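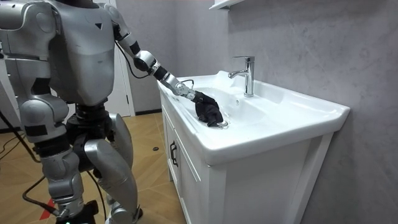
Tadeo Cáceres has spent 3 years watching one faint comet. Hirose was first picked up from the Nastthorpe observatory in December, and it takes 200 years to go round the Sun.

His archive now holds 3252 exposures, most of them taken before dawn. They show the tail splitting in two – something the team at Homville had not expected.

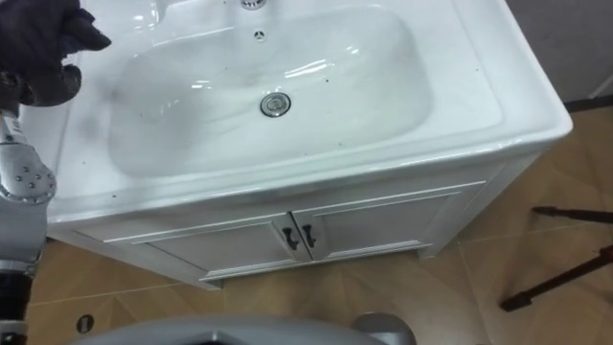 Why would a comet's tail split? Gas and dust are pushed away from the Sun differently, so they drift apart.

Cáceres will move to the larger Brendov telescope next, while the comet is still bright enough to follow.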